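Guren Bar and Coin Listings, version 2

Asking prices for small gold, silver and platinum products, copied from the public price pages of independent bullion dealers, with the premium over metal value worked out for each row.

Maintainer: Yiran Song
Release date: 12 May 2019
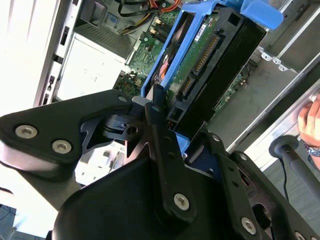
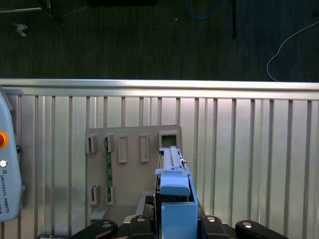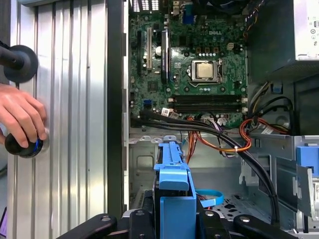 First, a drive in its blue caddy; second, the ribbed metal panel with its top rail; third, a Dell board with its memory slots empty.

What is in the release

listings.csv: the main table, 3568 rows
products.csv: one row for each of the 510 product codes
dealers.csv: one row per dealer, with region and shipping terms
spot.csv: the reference metal prices used for the premium columns
fluder.py: the script that builds the premium columns from the other files
CHANGES.txt: what moved between version 1 and this one

All files are UTF-8 with Unix line endings. Fields are separated by commas, and text fields that contain a comma are in double quotes. The first line of each file is a header. Missing values are left blank. They are never written as zero, so a zero in a price column is an error and should be reported.

Where the rows come from

Dealers were picked from the Fudton regional trade listing. To be included a dealer had to show prices on a page that can be read without an account, and had to sell at least one item that weighs one troy ounce or less. Auction houses, pawn shops and jewelry stores are left out. So are dealers who only quote by phone.

Each price page was read once in the morning and once in the late afternoon during the collection month, which was November. If the price did not change between the two readings, only the morning row was kept. If it changed, both rows are in the table with different values in reading.

A row is one product, at one dealer, at one reading, at one quantity level. Many dealers lower the unit price for larger orders. Each quantity level has its own row, and the lowest quantity that gets that price is in min_qty.

Columns in listings.csv

row_id
Whole number, unique across the file. Row numbers from version 1 were kept where the row survived, so there are gaps.

dealer_code
Four letters. Joins to dealers.csv.

product_code
Joins to products.csv.

read_date
Year, month, day with hyphens.

reading
am or pm.

min_qty
Smallest number of units needed for this price.

ask
Asking price for one unit in US dollars, before shipping and before any sales tax.

bid
Buyback price for one unit, where the dealer publishes one. Blank for most rows.

pay_method
wire, check, card or any. A good number of dealers charge more for cards. When a page gave two prices, both were recorded as separate rows.

stock
in, out or preorder. There are 1267 rows marked out. They still carry a price, because the page still showed one, but see the note on sold-out items further down.

melt
Metal value of one unit at the reference price, in US dollars. Calculated.

prem_usd
ask minus melt. Calculated.

prem_pct
prem_usd divided by melt, times 100, to two decimal places. Calculated.

Columns in products.csv

product_code
Starts with G, S or P for the metal, then B for bar, C for government coin or R for private round, then a serial number.

title
A cleaned product title. Dealers word the same item in different ways. The cleaned title leaves out sales words such as "brilliant" and "stunning," and keeps the year, weight and finish if stated.

metal
gold, silver or platinum.

gross_g
Total weight in grams, as stated.

fineness
Stated purity as a decimal, for example 0.999.

fine_ozt
Fine metal content in troy ounces. For products sold by gross weight this is gross_g times fineness divided by 31.1035. For coins with a stated fine weight, the stated weight is used as is.

form
cast, struck or blank. Applies to bars only.

packaging
assay card, capsule, tube, loose or blank. "Loose" is used only if the dealer's page says so. A blank does not mean the item ships without packaging.

year
Year on the coin. Blank for bars and for coins sold as "year varies."

How the premium is worked out

The reference price in spot.csv is the midpoint of the buying and selling quotes at the top of the hour closest to the reading. Fluder looks up that price, multiplies it by fine_ozt and writes the result to melt. The two premium columns follow from there.

The reference price and the dealer's own price feed will not match exactly. Some dealers update every minute and some once a day. On a day when the market moves a lot, a dealer with a slow feed can look very cheap or very expensive for a few hours. A few rows have negative premiums for this reason. They were checked against the saved page text and left in.

Shipping is not part of the premium. For small orders shipping can be larger than the premium itself, so anyone comparing what a buyer would really pay should add it from dealers.csv. The column ship_flat gives the charge for the smallest order, and ship_free_over gives the order size where it drops to nothing.

Running the script

Put all four CSV files in one folder with fluder.py and run:

python fluder.py listings.csv products.csv spot.csv

The script writes a new file named listings_out.csv and does not touch the originals. It needs Python 3 and nothing outside the standard library. To use your own reference prices, replace spot.csv with a file that has the same header. Times in that file must be in UTC.

If a product code is in listings.csv but not in products.csv, the script stops and prints the code. Earlier copies skipped the row silently, which led to some wrong totals in version 1.

Things to know before using it

Sold-out items. A price next to an "out of stock" label is often stale. It may be the price on the last day the item was sold, or it may still follow the feed. There is no way to tell from the page. For averages, we suggest dropping rows where stock is out.

Collector coins. Proof coins, colored coins and graded coins were left out wherever the title made that clear. Some slipped through in version 1 because the title gave only the year and weight. Most have been removed. If you find a one-ounce silver coin with a premium above 150 percent, it is probably one of these.

Small bars. One-gram gold bars have high percentage premiums by nature, and they pull up any simple average for gold. Group by fine_ozt first, or use the median.

Rounds and coins. The letter R in the product code is for privately made rounds with no face value. Dealers mix the two words freely. The code follows the maker and ignores the dealer's wording.

Tubes and rolls. When a dealer sold a full tube as a single item, the price was divided by the number of coins in it and min_qty was set to that number.

Coverage. The dealers are mostly small and all sell in US dollars. The table says nothing useful about prices in other countries, about large wholesale bars, or about what people paid. These are asking prices only.

Suitable and unsuitable uses

The table was put together to compare how premiums change with size, metal and form. It has also been used to teach unit conversion and joins, and it works fine for that. It should not be used to judge a dealer's honesty or delivery record, and it should not be used to decide what to buy today. Prices in it are old.

Dealer names are not in the release. The codes were assigned at random, and the key is not shared. Please do not try to match rows to dealers and publish the result.

Changes from version 1

Added pay_method. In version 1 card and wire prices were mixed together and only the lower one was kept.
Split the old weight column into gross_g and fine_ozt. The old column held gross weight for some coins and fine weight for others.
Merged duplicate product codes for the same bar listed with and without its assay card. The card is now in packaging, and the code is different only if the dealer charged a different price.
Removed palladium. There were too few rows to be of use.
Removed one dealer whose page turned out to repeat another dealer's prices under a different name.
Corrected fineness for the older gold coins that had been entered as 0.999.

Known problems

Dealer code YEOB changed its page layout partway through the month. Rows from the new layout have no bid value even though the page may have shown one.

The pm reading is missing for every dealer on two dates. The am rows for those dates are complete.

Some titles still have the weight in both grams and ounces, and the two do not always agree after rounding. The gram figure was used.

Reporting errors

Send the row_id and a short note on what looks wrong to Yiran Song. For a wrong weight or purity, please send the product_code as well. Corrections are collected and go out together in the next version, and existing files are not edited in place.

License and citation

Free to use and share with credit. Cite as: Song, Y., Guren Bar and Coin Listings, version 2. Thanks to J. Ye for checking the fine weights in products.csv.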